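Day 10 of staying home, and I have become a person with opinions about the county dashboard. It updates at 4 p.m. At 3:57 I am already refreshing it, as if the numbers might come out early for loyal customers. Petbridge had 57 cases yesterday. Today it has 57 cases and a new font.

The trouble started when the Hemitz plant sent 300 people home on a single afternoon with a letter and a paper thermometer each. My letter said to monitor myself. I have been monitoring myself ever since, and I'm dull company. My temperature is normal in the morning, normal at lunch, and slightly less normal after I've run up the stairs to find the thermometer.

Groceries come from the market on Figueroa, which now delivers if you spend 80 dollars. This is how I came to own so much barley. I asked for yeast and got a note saying yeast was "unavailable at this time," and a second bag of barley, presumably as an apology.
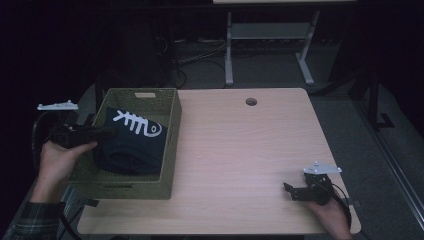

Photo: author's own

Work goes on, after a fashion. We have our meetings on Zilix, a program that freezes everyone mid-blink and then asks you to rate the call. I gave it two stars. It asked me what would have made it five. I wrote "yeast."

The county says the order could be lifted in November, or extended in November, depending on which page of the website you land on. I've bookmarked the one I like better. My neighbors across the street have taken up the trumpet – one trumpet, shared, which seems to go against the guidance – and they have most of a song now. I catch myself humming the missing part while I wait for four o'clock.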